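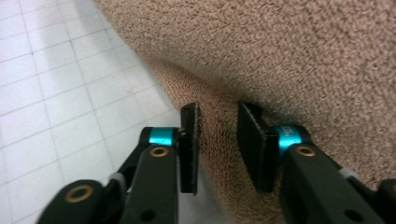 Kilian Thaler
Gripper maintenance, Cletudia towel folding project

To: fodus-users list
Date: 05/09/2025
Re: left finger lagging on close

Rasmus Baranauskienė wrote:
> Ours has started closing crooked. The right pad gets to the towel and
> the left one shows up later, like it had to find parking. Re-zeroed
> it twice. Is this the Lesen firmware again, or should I be looking
> at something I can hit?

Something you can hit, I'm afraid. We blamed the firmware for 6 days, which was restful, and then pulled the left finger apart.

The pivot under the turquoise collar was packed with terry lint. So was the brass grommet below it. The linkage still moves fine by hand, so it passes every check you'd think to do at a desk. Under load it sticks, lets go all at once, and the pad snaps shut. Ours did that at cycle 1,070 with my thumb between the pads. The thumb is fine. It has opinions now.

The manual says to clean the pivots every 1,000 cycles, a number I assume came from folding something with no fluff on it. We're down to every 200 on towels. Dry brush, no oil. Ozoliņš tried oil in October and made felt.

Check the pads while you're in there. The right one on ours is fraying along the face, and I suspect some of the fuzz is its own.

Power off before you put fingers anywhere near it. The stop button only holds position, and a stuck link doesn't care about that.

If it still lags after cleaning, send me the current log from both sides and I'll go back to blaming Lesen.

Kilian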